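Dustpan

A dustpan is a shallow, flat-bottomed scoop used to collect dirt that has been swept into a pile. It is open at the front, closed at the back and sides, and usually has a handle. Dustpans are most often used with a brush or broom and are found in homes, shops, schools and workshops. They are sold alone or as part of a set.

Overview

Sweeping moves dirt across a floor but does not remove it. The dustpan serves as the final step. The front edge, called the lip, is held against the floor while the brush pushes dirt over it. The contents are then tipped into a bin. The word "dustpan" has been in use in English since the 18th century. In some regions the older term "dust shovel" is still heard, mainly for the small metal scoops kept beside a fireplace or stove.

History

Before purpose-made dustpans were common, households used boards, stiff leaves, ash shovels or pieces of bark to lift sweepings. In houses with earth floors, dirt was often swept straight out the door. Tinsmiths made early metal pans by hand, folding up three sides of a flat sheet and fixing a handle to the back. Because these pans were cut and bent one at a time, few had a perfectly straight lip, and a line of dust was often left behind on the floor.

During the 19th century, inventors in the United States patented a number of changes to the basic form. Some patents dealt with the shape of the handle, others with covers or with ways of making the pan stay in place while the user swept. Stamped sheet metal later made dustpans cheap enough for most households. Many were painted or enameled to slow rust, and some carried printed advertising.

Plastic replaced metal in most home dustpans during the second half of the 20th century. Molding allowed the pan and handle to be made as one piece, and a thin, flexible lip could be added at little cost. Metal pans remain in use where hot ash, broken glass or metal shavings have to be picked up.

Design

Most dustpans share the same main parts. The floor of the pan may be flat or slightly sloped, so that dirt moves toward the back. Side walls keep it from spilling out, and a raised rear wall stops it from falling over the handle. The lip is usually beveled. On better pans it is fitted with a strip of rubber or soft vinyl, which bends to follow an uneven floor.

Handles are short on hand models. A hole or slot near the end lets the pan hang from a hook or nail. Some handles are hollow or shaped so that a brush can be clipped onto them for storage.
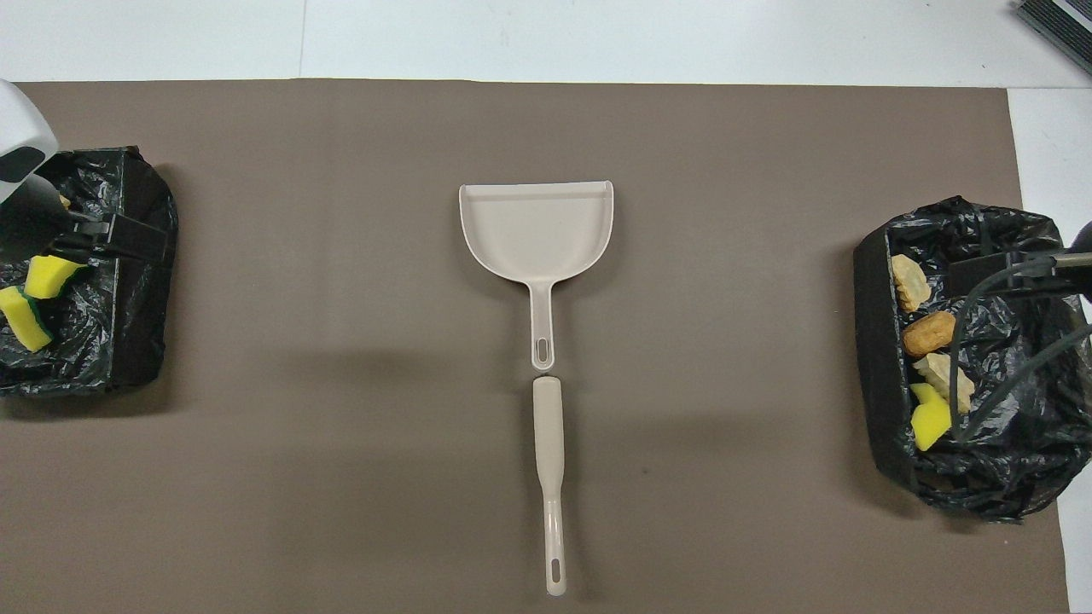 A beige plastic dustpan with hanging slots in its handle and in the separate handle piece.

The color of a household dustpan has no effect on its use, but in food plants and hospitals it often does. Many such sites give each area its own color of cleaning tool, so that a pan used in a washroom is not carried into a kitchen.

Types

Hand dustpans are the most common kind. The user bends or kneels to hold the pan in place and sweeps with a small brush held in the other hand.

Lobby dustpans have a long upright handle and a deep, box-like pan. They are used standing up, normally with a long-handled broom, and are common in theaters, train stations and restaurants. In many models the pan swings closed when it is lifted from the floor, which keeps litter inside while the worker walks.

Covered dustpans have a hood over the rear part of the pan. They are useful outdoors, where wind can carry off light material.

Toe-kick inlets are fixed openings at floor level connected to a central vacuum system. Dirt is swept up to the opening and drawn away. They are sometimes called vacuum dustpans, though they have no pan.

Some pans also have a row of teeth along the back wall. The broom is pulled through the teeth to remove hair and lint.

Use and care

A dustpan works best when the lip lies flat along its whole length. Tilting the handle up slightly presses the lip down. After most of the pile has been collected, the pan is moved back a short distance and the remaining line of dust is swept again. Very fine powder such as flour or plaster tends to pass under the lip and may be picked up with a damp cloth.

Plastic pans can be washed with warm water and dish soap. They are usually stored hanging or on edge, as weight placed on the lip can warp it. A nicked or curled lip is the most common reason for replacing a dustpan. Cracks near the neck, where the handle meets the pan, are also frequent in thin plastic models.

See also

Broom
Carpet sweeper
Feather duster
Vacuum cleaner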